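Pens, pens and more pens

Monday nights at the Munden workshop have been all about the gripper lately, and I've been meaning to write it up since March – sorry, it's been a busy stretch at home!

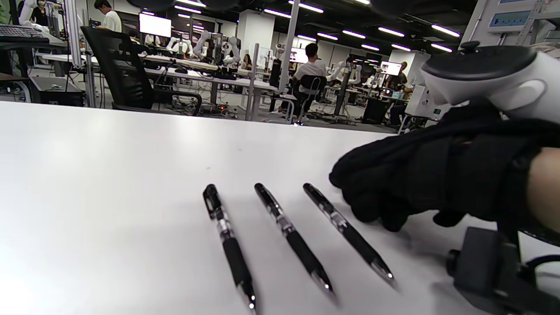 Slamet printed me a new set of fingers with softer tips (my fifth colour of filament, if anyone's keeping track), and Marijke talked me into slowing the close right down. I'd set it to 400 and she reckoned 100 was plenty. Next I want to redo the wrist bracket, which still has a bit of wobble in it.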